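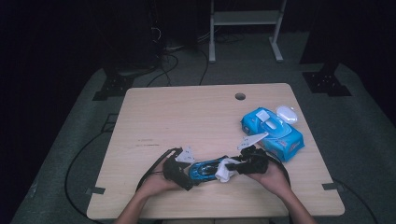 Chapter 4
Cleaning Small Things: Wipes, Fluff, and the Table They Sit On

When I started at the Ojala toy library I figured the cleaning part would take me one afternoon to learn. I'd washed toys before! I had a sink! Then I met the returns shelf on a Sunday evening, with a sticky tractor, two bears leaking stuffing, and a tub of little cars that all felt faintly of jam, and I spent the next month finding out how much I'd been doing by guesswork.

So this chapter is the one I wish I'd had that October. We'll work our way through three jobs that come up over and over in any toy library, playroom or repair corner: wiping a hard toy, handling loose filling, and keeping the tabletop fit to work on. Chapter 5 gets into washing fabric covers, and if you have a soggy rabbit in front of you right now, skip ahead and come back.

What you'll be able to do by the end

Wipe a small hard toy all over without missing the awkward parts.
Tell when a wipe is finished and should go in the trash.
Move filling around without shedding fibers on everything nearby.
Check a table before you start, and again before you leave it.

Words to know

Body: the main outside shell of a hard toy. On a car it's the painted or colored part, leaving out the wheels and windows.
Seam: any line where two parts meet. Dirt loves a seam.
Batting: soft, fluffy fiber used for filling or padding. People call it stuffing, wadding, fluff and (in my house) sheep. In this book I use batting for all of it, unless the kind of fiber matters.
Shed: what batting does when you look away.

4.1 Wiping a hard toy

Toy cars are where I always begin with new helpers. They're small enough to hold, they have a bit of everything (big smooth curves, flat windows, wheels, an underside full of tiny gaps), and a shiny one shows you a smear right away.

Wrap the wipe around one end of the car and pinch it so the cloth touches the roof and both sides together. Slide it along toward the other end. Turn the car around and do the part you were holding. That last bit sounds too obvious to write down, but the patch under the holding fingers is the one I find dirty most often, mine included.

After the body, do the windows with a clean fold. Dark windows are sneaky and you'll want to tip the car toward a lamp to see streaks. Wheels come next, one at a time, rolling each against the cloth. The underside comes last, and please don't go back to the roof with the same fold afterward. Ask me how many times I've done that.

How long does one wipe last? My old trainer, Huw Pumphrey, used to say a wipe has four faces and then it's a rag, and he'd fold it in half, and in half again, to prove it. I still use his rule for light dirt. For jam, one face per car. Our storeroom packs come with 50 in them and a busy returns evening can finish one, so I write the opening day on the pack with a marker and shut the lid every single time I pull one out. A lid left up overnight gives you a pack of dry paper by the next shift, and I've thrown out enough of those to be a bore about it.

One warning. Painted wood, stickers and anything battery powered need their own treatment, and you'll find them in the table at the back of the chapter. If a toy has a label with cleaning directions, the label wins over me.

4.2 Loose batting

Filling is a whole different mood. You can wipe a car while chatting, but batting wants both hands and a bit of patience.
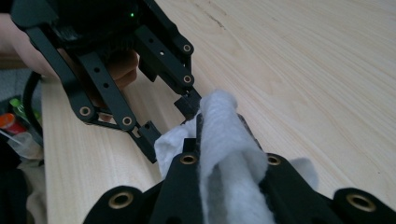

Figure 4.1. White batting over a pale wood tabletop, with loose wisps at one side.

Batting holds together because the fibers tangle. Tug it fast and you tear the tangles, and you get a thin, stringy piece that makes lumps later on. Pinch a tuft near the middle, lift slowly, and let the rest of the wad come free at its own speed. If it clings, hold the main wad down with your other hand and tease the two apart. I like to fold a tuft over on itself before it goes into a toy, with the wispy ends tucked under, and it goes in so much more smoothly that way.

Keep batting and wet work apart. I can't say this loudly enough! Damp fibers clump, they stick to whatever you've just cleaned, and then you're picking fuzz off a car with your fingernails. At Ojala we clean first, let the table dry, and bring out the filling after that. If you have two tables, lucky you, use both.

As for how much to use, there isn't one number that suits every toy. Trindora bears (the floppy ones with the long arms) want less than you'd think, and a Nodska cushion-dog wants a shocking amount. Add a little, squeeze, add a little more. Section 5.3 has the squeeze test in full, along with what to do when you've overfilled something and already sewn it shut.

4.3 The table underneath

I used to treat the table as the thing I put stuff on. These days I treat it as part of the kit, and before anything else comes out I run a flat hand over the whole top. I'm feeling for grit and sticky spots, and for any rough patch that could catch a fiber.

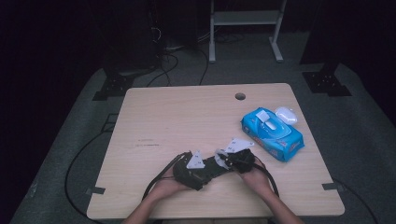 Then I crouch down a little and look across the surface from the side, because scuffs that vanish from above often show up at a low angle. A dark streak might be dirt or it might be a mark in the finish, and the way to find out is one gentle pass with a damp cloth along the grain. If it lifts, great, carry on. If it stays put after a second pass, leave it be. Scrubbing a pale finish can leave a dull spot bigger than the mark you started with (I did this to a Kindwood table in my first year, and it's still there, and so am I).

Corners and holes need a word too. A cable hole collects crumbs and fluff around its rim, so twist a corner of the wipe into a point and run it around the inside edge. Wherever there's tape on the edge of a table, check along its sides for trapped fibers.

Let the top dry fully before you set anything clean on it.

Before you read on

Pick one small hard toy and clean it using the steps in 4.1. Unfold your wipe afterward and see which faces you used and which you forgot. Jot that down in your workbook, and keep the page handy, as we'll come back to it when we plan a full returns evening in Section 4.4.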